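[laizer-manip] Re: chip placement with wrist view only, does the tilt matter?

On 2020-11-13, Anselmo Arrieta wrote:
> Hi all,
>
> Read the Tornden write-up on the train and have been arguing with
> myself ever since. You say the policy gets no pose estimate for the
> processor at all, only the wrist camera and the joint angles. But the
> chip never sits quite the same way between the fingers, so where does
> the tilt get corrected? Is there a regrasp hidden in there somewhere?
>
> Second thing. At Trasunia we gave up on wrist views for anything
> shiny, the reflections move every time the arm does and our detector
> went to pieces. Did you do anything clever about that or did you just
> collect more data?
>
> Anselmo

Hi Anselmo,

Ha, good questions, and the first one is the bit I wanted a whole section on and got a paragraph. No regrasp, hidden or otherwise! The tilt goes in through the picture. What we train is a small network that looks at the last 700 milliseconds of wrist video and gives a correction to the hand, six numbers, and it does that over and over all the way down. It never has to say "the chip is leaning this much". It only has to say "turn a bit this way", and as the chip and the socket are both in view for most of the approach there's usually enough there to go on. The last part, once we feel contact, is a plain old force-guided search that Pranley users will recognise (same code, I only changed the gains).

We did try the version with an explicit pose step first. It was lovely when the edges of the chip were clean and hopeless when a finger covered two sides of it, and with our fingers that's most of the time.

On shiny things — no, nothing clever, sorry. We collected 301 demonstrations by hand, and I moved the lamp between batches. The one thing I'd pass on is that we left the bad footage in. My first instinct was to throw out every clip where the metal had blown out to white, and the policy trained on the tidy set was noticeably worse near the socket. Putting them back helped more than any of the colour jitter did. I'd also mixed in clips where the hand is nowhere near a board and the camera has nothing but bare metal to look at, labelled "no correction". That stopped the thing from twitching whenever it saw a bright streak.
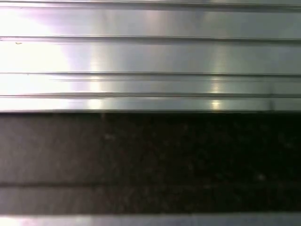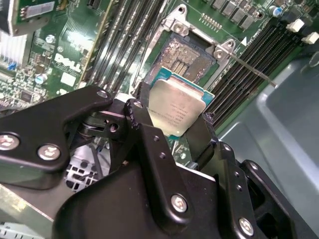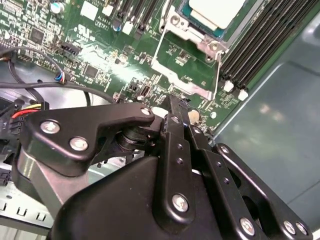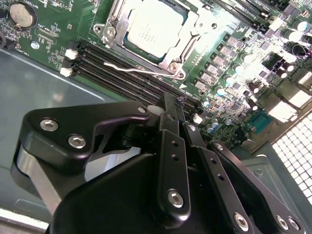

All four from the wrist camera. First is ribbed metal with glare on the left, second is a processor in the fingers above the open socket, third and fourth have a processor sitting in the socket.

The second one is pretty much your question in a single view. Look at how the chip is angled, and how much of its left and lower sides the fingers are hiding. An edge detector has very little to hold on to there, but you can still see the pins and the open frame, and that was our argument for learning the correction end to end.

Numbers, as I know you'll ask. We ran 50 attempts from fresh grasps, with the arm starting in a different spot each time. With the explicit pose step, too many of them stopped early because the estimator had lost the chip. The new one got to the contact stage far more often, and where it failed it mostly failed late, a hair off in rotation, with the force search giving up. I'm not going to quote a rate on the list until we've repeated it on the second arm, as I changed a gripper bolt halfway through and I'm cross with myself about it.

What it doesn't do:

- the retention lever. A person opens and closes that. I'd love to do it, but the lever needs a proper sideways push and our fingers slide off.
- memory modules. Same camera, same network, no joy so far. Looking down a row of slots they all look alike from the wrist, and the hand will quite happily line up with the neighbour.
- anything where the hand comes in so low that it blocks its own view of the target. We just start higher.

If you still have your reflection clips from Trasunia I would really like to see them, even the awful ones. Especially the awful ones! Our metal is all inside one room with one window, and I suspect the policy knows that window rather well by now. Happy to swap for our set, though the label format is a bit of a mess and you'll want the Laizer converter, the branch with the time offset fix and not the main one. I'll put the training config in the usual place once I've taken my own paths out of it.

Rhona
Tornden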